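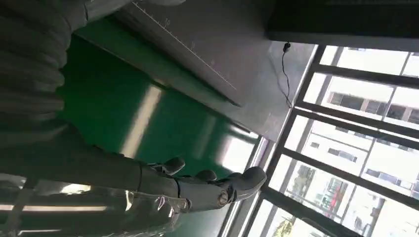
I finally got my turn teaching the hand by remote, and I have been grinning ever since! Vusturitz has been running for months and I had only ever done the boring side of it, sorting recordings and throwing out the bad ones. So on Jul 21, 2018 I got to put on the Tritar glove and be the one doing the moving.

If you have never tried it, the glove reads your fingers and the robot copies them, with a small lag that your brain forgives much faster than you'd think. The arm follows a tracker strapped to my forearm. I watch through the wrist camera, and that view leans over sideways whenever the hand rolls. For the first few tries I kept tilting my own head to match (my neck was sore by lunch).

The job was bags. Reach over, close on the bag, lift, move it, let go. I picked bags because I love how bad they are. A block sits where you left it. A bag slumps, folds, slides out between two fingers and looks different every single time, so the robot needs to see plenty of ways of doing it.

My goal was 64 good runs. I got 12 before I took my first break, and I threw out 6 of those when I played them back. Too jerky! When I get nervous I make tiny corrections, and Cozma (the part that learns from the recordings) picks up every one of them and treats it as part of the task.

What helped most was slowing down on the approach and keeping the index finger long. I point with it first, get the wrist where I want it, and only then bring the other fingers in.

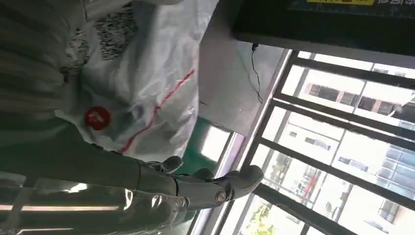 Things I'd tell myself that morning

Breathe out before you close the hand. It sounds silly but my grip was smoother every time.

Don't start each run from the same pose. I got lazy and did this for a whole batch, and the Gukmont playback that evening was lovely from that one pose and hopeless from anywhere else.

Leave some of the clumsy recoveries in. If the bag slips and you catch it again nicely, that's a great thing for a robot to learn from. I was deleting those at first and I could kick myself.

Take the glove off between batches. Mine drifts as it warms up, and the thumb is the worst.
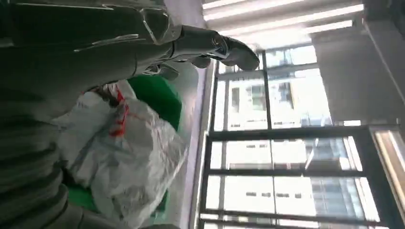 Where it's at now

I reached the full count, nearly, and I'll do the rest this week. I'd like to try two bags next, then something stiff like a cardboard tube. By November I want to hand the glove to people who have never used it and see how different their runs look from mine. I suspect mine all look alike.

4 comments

glovebox_tim
Do you recalibrate the thumb between batches or just live with it? Mine goes off too.

Reply from the author
I do it every batch now. Open hand, fist, pinch, and off you go.

marrowfat
The bit about leaving the recoveries in, yes! Made a big difference for us with towels.

pk
How bad is the lag? I tried a setup like this once and felt seasick.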